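Clearing Out the Help Pages
Speaker notes, Zultix writers' meetup, October 2, 2018

(Wait for people to sit down. Water. Check the clicker works this time!)

Hi everybody, thanks for coming, I know it's right after lunch and the room is warm. I write help pages for Fomum. We make scheduling software for dentists and vets, and if you've ever gotten a text saying your cat is due for a checkup, there's a small chance I wrote the page that explains how to turn that text off.

I want to talk about the year I spent mostly deleting things. Ask for hands: who here has a help site older than five years? Keep them up if you've read every page on it. (Should be a laugh. If there isn't, move on fast.)

When I started the cleanup we had 2,203 articles. I found that number on a report, and I went and got a coffee and came back and it was still 2,203. We had four pages on resetting a password, and they all disagreed. We had a page about a fax feature we dropped before I was hired. My favorite was called "New Page (do not publish)" and it was, of course, published, and people were reading it.

My first try was a big spreadsheet. Every article in a row, and columns for owner, topic, age, views, tone, you name it. I loved that spreadsheet. I made it a nice shade of green. I spent weeks on it and didn't remove a single article, and then we shipped a new version and half my notes were out of date. (Pause here, let them suffer with me.)

What got me unstuck was making the job small. I gave myself one short handful of pages at a time and I couldn't look at the next bunch until those were done. 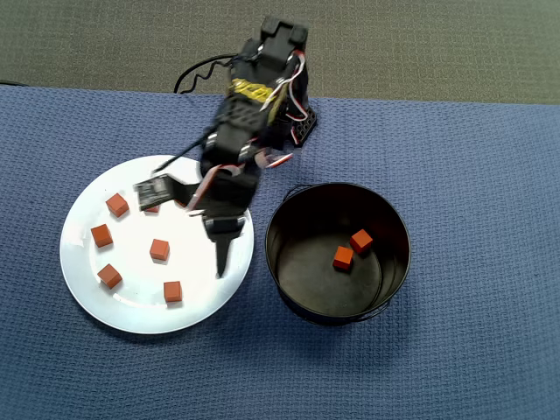 I also set a timer for 20 minutes. When it rang, I stopped, even in the middle of a page. It felt silly the first few days, but I never dreaded opening the folder after that, and I used to dread it so much that I'd clean my keyboard first.

For each page I asked 2 questions, and I'll put them up on the slide in big type:

Did anyone open this since last June?
If I got this page as an answer, would I still have to call support?

If the answer to the first one was no, the page went to the archive. If it was yes, I looked at the second one and either left the page alone or fixed it then and there. No "fix later" pile! I had a "fix later" pile in the green spreadsheet and it's probably still growing somewhere.

(Slow down here, I always rush this next part.)

So, the support team. I should have gone to them on day one and I went to them in month three. I'd archived a short page on the Rulteck label printer since hardly any customers opened it, and within a day I had a very polite message saying that the support folks opened it all the time, from a saved link, while they were on the phone. I put it back and brought cookies. After that I sent them my list before I archived anything, and they'd mark the ones they wanted to keep. They marked fewer than I expected, and they also told me about a bunch of pages they hated, which was a lot of fun for all of us.

Merging is harder than deleting, by the way. With the four password pages I tried to save the best sentence from each one, and I ended up with a monster. It had three greetings. In the end I closed them all, reset my own password, and wrote down what I clicked. That took less time than the merging had. 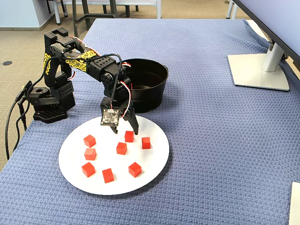
But doesn't archiving all those pages wreck your search traffic? came a question from the back row when I gave a short version of this at Bhutto, and wouldn't it be safer to leave the old ones up with a warning on top? Good question, and I didn't have a great answer that day. What I'd say now is that we tried the warning banner on one section and the tickets kept coming in quoting the old steps, banner and all. People skip banners. I skip banners. We redirected the old addresses to the closest live page, and for the few that had no close match we sent people to the section's front page.

Where we are now: 779 articles. (Show the before and after slide, let them take photos of it.) I can't promise they're all good. I do know what's in them, and when a feature changes I can find the pages it touches before my tea gets cold.

If you try this at home, start with the section that annoys you most. Mine was billing. Yours might be the one with the screenshots from two logos ago. Keep a copy of everything you archive, tell support before you touch anything, and please check whether "New Page (do not publish)" is live on your site too.

(Questions. If it's quiet, tell the fax story. Slides are on the meetup page, and the handout is by the door.)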